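## 3. Menu Wording and Order Choice

The second study tested whether the length of a menu entry changes what guests order when price, position and recipe are held fixed.
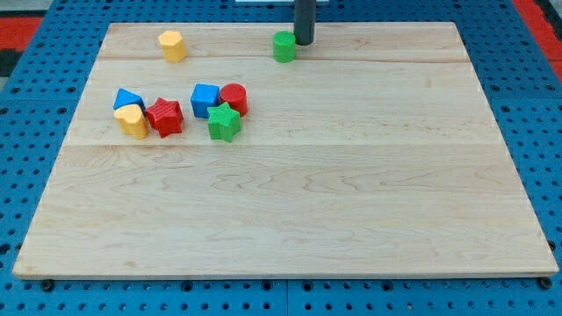

**Figure 3.** Colored plastic blocks on a maple board.

### 3.1 Menus and sites

Two printed menus were prepared for the lunch service at Prarko and Cumari, both casual restaurants with table service. Each menu listed the same grilled dishes, baked dishes and cold drinks in the same order. The short menu gave the name of the dish and its main ingredient. The long menu added the cooking method, the sauce and up to three side ingredients. Words of praise such as "perfect" or "delicious" were left out of both menus, as earlier work by Adams had shown that guests read them as advertising and skip the rest of the line.

Entries were set in the same typeface and size. Long entries ran to a second line, so blank space was added under the short entries to keep the page layout constant. Prices stood at the right margin in both versions.

### 3.2 Procedure

The menus were switched at the start of each week for 6 weeks. Servers were told to answer questions about the food as they normally would, but not to recommend a dish unless asked. Orders were taken from the register records. Tables that included a guest under a special diet were dropped from the analysis, as were orders placed by phone. The final set held 2,000 orders.

Return visits could not be tracked. A guest who ate at Cumari in one week and came back in the next may have seen both menus, and the two orders are treated as independent in the model.

### 3.3 Results

Long entries raised the share of orders for baked dishes at both sites. Grilled dishes showed no clear change. The effect for drinks depended on the type: iced teas with the fruit named in the entry gained orders, while ice cream floats did not. Jugah has suggested that a float is familiar enough that further text adds little, and the comment cards agree with this reading. Of the 83 cards returned, 60 mentioned the wording of a tea or a baked dish, and none mentioned a float.

Servers at Prarko reported fewer questions about sauces under the long menu. Time from seating to order was longer at that site, but the register logs only the moment of entry, and delays in the kitchen queue may account for part of the gap.

### 3.4 Limits

Both sites serve a lunch crowd with little time to read. The dinner menu at Sembiring, treated in Section 4, has fewer dishes and longer entries throughout.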